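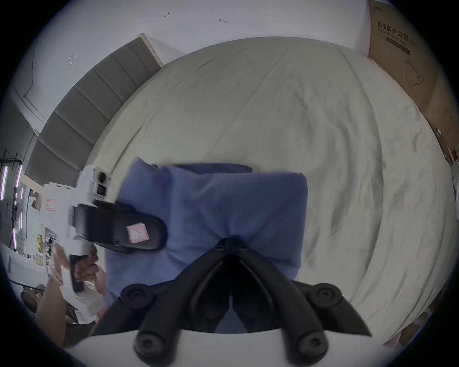 Fistard Council Scrutiny Unit – speaker notes, register of interests

Slide 2. Start with the rule. A councillor who accepts hospitality worth more than 15 pounds must declare it within the month. The register for January lists none.

Slide 3. The Lodhi contract. Invoices show a dinner at the Skivia, total 1480, two councillors on the guest list. Neither entry reached the register. Read out the clause, then pause.

Slide 4. Who can order an inquiry. The leader can, the standards panel can – the chief executive can only refer. No referral has been made.

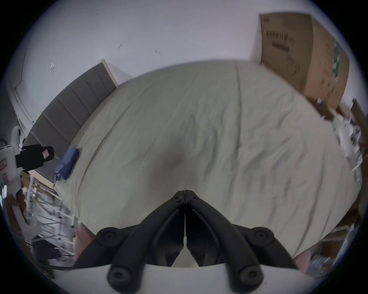

Gareth Bloxham objected at the draft stage that the clause covers gifts from contractors only, and that Lodhi had not yet signed when the dinner took place. Answer: bidders are included, see paragraph 2 of the annex.

Slide 5. Ask for a published referral. Questions to Noemi Mbeki.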